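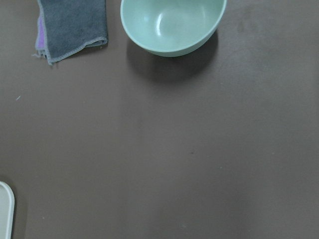 A bowl and a folded cloth on a tabletop.

Takby tableware maker changes glaze testing after dishwasher complaints

21 Aug 2020

Nisbet, the tableware producer based in Takby, will extend its dishwasher testing for glazed stoneware from 90 to 200 wash cycles, the company said on Friday. The new limit applies to all bowls and plates that leave the kiln after the end of August.

The change follows complaints from restaurant customers about fine surface cracks, known as crazing, in one line of stoneware sold last year. Crazing occurs when a glaze shrinks more than the clay body beneath it as the piece cools. Repeated heating and cooling in a commercial dishwasher can make the cracks appear months after purchase.

"The 90-cycle test was written for home use," said Elspeth Dalgleish, technical manager at Nisbet. "A café can pass that number in a few weeks."

Samples from each batch will be washed, dried and then stained with ink, which shows cracks too fine to find by eye. A batch will be held back if any sample takes up the stain. Testing will be done by Botach, an outside laboratory, and the results will be kept on file by batch number.

Nisbet has also changed the recipe of the glaze itself. The new version contains more silica, which lowers the rate at which it shrinks, and needs a slightly longer firing. Torben Ruppert, who runs the kilns, said the color of the finished pieces had shifted in early trials — mostly in the paler shades — and that the firing schedule had been adjusted twice.

Prices will not change this year. Customers with crazed pieces can return them to the point of sale for replacement.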